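**Re: [cell-maint] Jamside disassembly cell: drive grip slips after finger change**

List,

Answering the message quoted below point by point. We run the same Selletti fingers on the teardown cell at Allard, and the drive step gave us the most trouble there too.

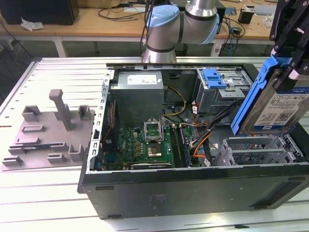

I would start with the fingers before touching any waypoints. In my experience three quarters of the bad drive moves on this cell come down to pad wear or a fingertip offset that was left at the old value.

> After the finger change we get a slip on the hard drive step, maybe one pull in ten. The caddy starts to come out of the bay, then tilts, and the arm faults on side load. Fan and memory steps are fine. We have not changed the program.

A tilt with no change to the program points to the tool center point. The new fingers are longer than the old set, and the difference is large enough to matter in a deep bay. If the controller still has the old length, the fingertips go in too far, bottom out on the bay wall, and close while they are slightly bent. The grip then relaxes as the arm backs away. The memory step won't show this, as it grips near the top edge and has clearance all around.

Steps, in order:

1. Put the arm in manual and remove any part from the fingers.
2. Check that both finger screws are seated and that the dowels are flush. A proud dowel cocks the finger outward.
3. Redo the TCP with the pointed pin, four poses at least. Spread the wrist angles. Four poses that look alike give a low residual and a wrong answer.
4. Save under a new tool name. Do not write over the old one until the cell has run a full shift.
5. Check which tool name each subprogram calls. On our cell the drive routine was calling the tool by number and everything else by name, so the first fix did nothing for drives.

> Is there a recommended grip force for the caddies? The Crabtree sheet gives one number for everything.

The one number is 51 N and it is fine for bare drives. Plastic caddies flex. When they flex, the side rails spread and drag in the bay, and the arm reads that as side load. We dropped the force for caddies and put a short wait after the close command so the plastic can settle before the lift. Find your own value: start low, raise it in small steps until a light tug by hand does not move the part, then add a little margin. Do this with a scrap drive.

Keep the pads off the drive label if your geometry allows it. Labels are slick and they shear. Once the adhesive lets go it ends up on the pad, and from then on the pad is slick as well.

> We are also seeing the tower shift on the table during the pull. Could this be the cause and not the grip?

It could be both. A tower on its side has very little holding it except its own weight, and that weight goes down as parts come out. By the time the power supply is gone the case can walk several millimeters on a stiff pull. We bolted two stops to the slots in the table, one at the rear and one at the long side, and pull toward the stops where we can. Where we can't, a toggle clamp on the chassis edge does the job. Clamp on the metal frame. Clamping on the outer skin looks secure until it creaks.

If you add stops, re-teach the case origin. I use two corners of the inner frame and one point on the drive cage. The outer shell varies too much between models to be worth touching off.

> Fixture plate: do we need to re-teach the slots every time somebody lifts it off to clean?

Yes, unless you pin it. Ours is printed and sits on two pins, one round hole and one slotted hole, and it comes back close enough that the small boards drop in without help. Before the pins we were re-teaching after every cleaning. Two notes on printed plates:

- Slots close up slightly over time, more so near a warm cabinet. Check with a gauge block, not with a board.
- Brackets crack at the base first. Look at the inside corner with a flashlight.

> What interval do you use for pads?

We change at 500 pulls. I pulled the log for the last set: the first slip came at pull 403 and there were three more before the change, so 500 is too long for us and I am going to bring it down. Your number will depend on how dirty the machines are. Wipe pads with alcohol at the start of shift and let them dry before the first cycle.

> The arm faults with code 107. The manual only says "external force."

107 on our controller is the side load limit, and it gives no direction. Turn on force logging for the wrist and plot the lateral axis against height. A spike at the start of the lift is the latch. A slow ramp is rail drag or tilt. A step partway up is usually a cable that was left connected, or a loop of power lead lying across the bay. We added a pause before the drive step for an operator to look at the leads and confirm. It costs a few seconds and it removed almost all of our midway faults.

Please do not raise the force limit to clear the fault. The Jamside integrator suggested it to us as well. The result was a bent drive cage and a finger that had to be replaced.

If the tilt is still there after the TCP and force changes, post the following and I will look at it:

- tool data, old and new
- force log from one good pull and one bad one
- payload value in the drive routine, empty and loaded

The payload is worth checking in any case. Ours was still set for the old fingers in August, long after the change.

Allard teardown cell, maintenance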